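### 4.2 Timing of Notification After a Reported Threat

We coded 184 threat reports filed by schools in the Kallgate and Ostov districts. A report was included if it named a building and reached the district office before classes began. Of these, 21 led to a closure or a delayed start. Reports received on a Sunday night were coded as Monday cases. Time to notification was measured from the first entry in the district log to the first message sent to families. Messages were matched to log entries in the Hetura archive, which holds 1762 messages for the study period.

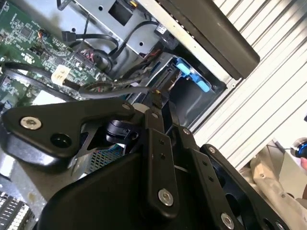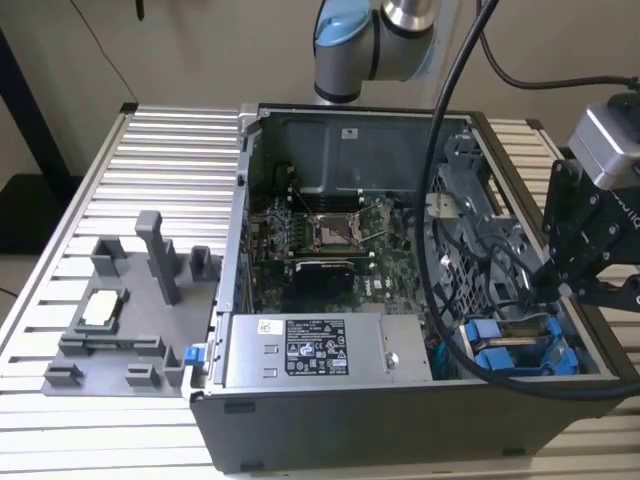 **Figure 8.** Open desktop computer, two views.

Chávez objects that the log entry is a poor starting point, arguing that "a principal may know of the threat well before anyone at the district writes it down," and that the measured delay is therefore a lower bound. We accept this for reports first made to a school. For reports made directly to police, the log entry was created by the dispatcher's call, and the objection has less force. The two groups are kept apart in the models that follow. Cases with no message to families were treated as censored at the end of the school day. Repeated reports of the same posting were merged under the earliest entry.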